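Dosham Tenants Question Savchuk Claims on Water Savings

DOSHAM, 2021-05-23 - The Dosham Renters Alliance today asked Savchuk Property Services to release the meter readings behind its claim that new shower heads have cut hot water use by 31 percent in its buildings.

Savchuk made the claim in a letter to tenants that also announced a monthly fee of $2 per apartment to pay for the Hendeo shower heads. The letter gave no dates, no building names and no starting figure.

"A percentage of what?" said Wian Joubert, spokesman for the Alliance. "We asked for the numbers in writing and got the same brochure back, with a different cover."

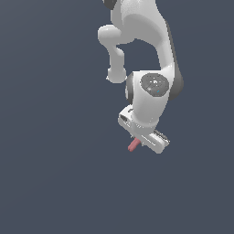 The Alliance says the fee would apply to all 1,658 apartments Savchuk manages, though the company has told tenants that only 500 have the new fittings so far. Renters still waiting for theirs would start paying in August.

"Maybe the savings are real," Joubert said. "If so, the bills should show it, and we would like to see the bills."

The Alliance is asking Savchuk to put off the fee until an outside party has checked the readings. Tenants who received the letter are asked to keep it, along with any water bills from the past year.

Contact: Wian Joubert, Dosham Renters Alliance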